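Equipment Planning Lead, Handheld Gripper Programme

Oltetti, Rumville office. Fixed term, full time, with one possible renewal. Reports to Aisling Gallagher, Head of Operations. Reference 654.

## Background

Oltetti records manipulation tasks with pairs of hand-held grippers and supplies the recordings to robot manufacturers. Work is carried out at tables in the Rumville office. The programme has so far bought its equipment in small lots, as each contract required it. From the next budget year it will be bought against a single plan, and the person appointed will write that plan and run it.

The plan must cover grippers, spare fingers and fingertips, tables, seating, lighting, cables, storage and the computers used to check recordings. It excludes fixed robot arms, which are budgeted separately by Gearóid Mac Carthaigh's group.

## Duties

1. Keep the equipment register. Each gripper, left and right, has its own entry with purchase date, firmware version, repair history and present location. The register is a spreadsheet at the moment. Moving it to something better is part of the job, but the choice of software is open.

2. Set replacement intervals for wearing parts. Fingertips are the main running cost after wages. We hold usage records for the past two budget years, and they are incomplete for the first of these. The first set of intervals is due nine weeks after the start date.

3. Obtain and compare quotations. Three written quotations are needed for any order above the purchasing limit. Comparisons must show delivery time, warranty terms, minimum order and cost per recorded hour, as well as unit price.

4. Specify workstations. Table height, surface finish, lighting and the space left for a seated operator all affect the recordings, and they have to be settled before furniture is ordered. Two grippers are often worked towards each other over one table, so reach and elbow room should be measured with both in use.

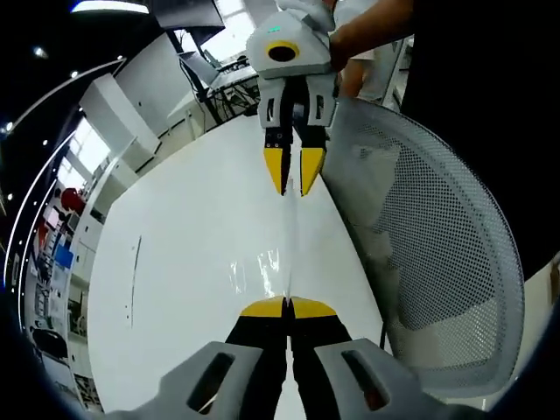 5. Plan the expansion. The programme intends to hold 100 gripper pairs by the end of the second budget year. The plan should state what is bought in each quarter, what is leased, and what can be put off if a contract is delayed.

6. Manage acceptance testing. New grippers are checked on arrival for finger alignment, closing force, sensor output and battery life. The written procedure is short and needs revision. Rejected units go back to the supplier with a completed fault sheet.

7. Report monthly to Aisling Gallagher and Brendan Ó Gríofa (Finance) on spending against budget, open orders and units out of service.

## Requirements

Essential:

- Experience of buying or maintaining technical equipment in a laboratory, workshop, studio or production setting.
- Evidence of having prepared an equipment budget and kept to it, or of having explained in writing why it was not kept to.
- Ability to read mechanical drawings and electrical data sheets.
- Confident use of spreadsheets, including lookups and simple forecasting.
- Clear written English.

Desirable:

- Knowledge of grippers, end effectors or motion capture equipment.
- Experience of leasing agreements.
- Some knowledge of import duty and customs codes. A good part of our small components comes from outside the country.

No particular degree is required. Applicants who have come up through stores, technician or maintenance posts are welcome, and should describe the equipment they looked after.

## Working arrangements

The post is based in Rumville. Deliveries and acceptance tests must be handled on site; quotations and reporting may be done from home by agreement. Core hours begin at 9.30 a.m. The postholder will spend part of each week at the tables with the operators and will be trained to use the grippers, including a full recording session in the first month.

There is one direct report, a part-time stores technician. Edileuza Coutinho supervises the operators and will be the main contact for faults and shortages.

Occasional travel to suppliers is expected, chiefly to Paquette for fingertip mouldings and Brovov for cables and power supplies. Travel is paid at cost.

## How to apply

Send the following as one PDF to Ruairí Ó Riain, Recruitment, quoting the reference number:

- a CV of no more than two pages;
- a statement of up to 200 words on an item of equipment you chose, what else was considered, and how it performed after a year of use;
- the names of two referees, who will be contacted only after interview.

Applications close at noon on the last working day of April. Incomplete applications will be returned once for correction if time allows.

Shortlisted applicants will be given a set of usage records and two supplier price lists, and asked to draft a one-quarter order. One hour is allowed, on site, with a computer provided. The interview follows on the same visit and includes a tour of the recording tables. Please tell us in advance about any adjustments you need for the exercise or the interview.

Questions about the duties should go to Aisling Gallagher. Questions about pay bands, leave and contract terms should go to Ruairí Ó Riain.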